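Okay, work thread, a few people asked what I do now that the prep kitchen at Husine has arms in it.

Short version: I still cook. I just do a lot less picking up and putting down. Jawad Satti and I used to split the bench, him on chopping and me on everything that goes in a bowl, and if you've never moved bowls for a living, wow, your wrists find out!

Now the pair of arms (we call them Rainer, both of them, one name) takes a share of the bowl work. My mornings are more about planning the order of things and keeping the table laid out in a way Rainer can cope with. Which means I tidy differently. I used to park stuff wherever there was a gap, and I've had to quit that. Mostly. 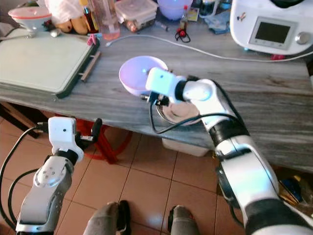
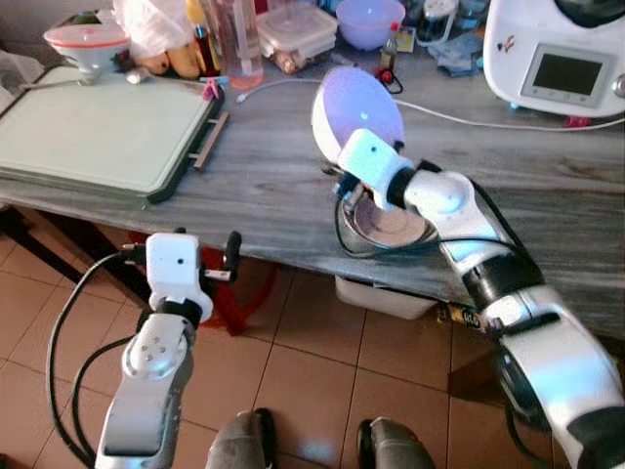 Rainer on bowl duty, right arm doing the holding, left arm waiting its turn.

Is it faster than me? Nope, not close. I timed one batch out of nosiness: 23 minutes for something I'd do in half that. But I got the labels and the whole delivery order done in those 23 minutes, so I'm not complaining.

What I didn't expect is how much of the job is talking now. Reshma Nkosi set up the routines and she asks me stuff like "how do you know when a bowl's empty enough?" and I just stand there. I dunno, I look at it?? We spent 40 minutes on scraping last week. Scraping!

Jawad misses the company at the bench and I get that. He's on the early shift till December, then we swap and he gets Rainer and I get the onions.

Hours are the same, pay's the same, I checked before I said yes. Ask me stuff if you want, I'm on break till they need the table back.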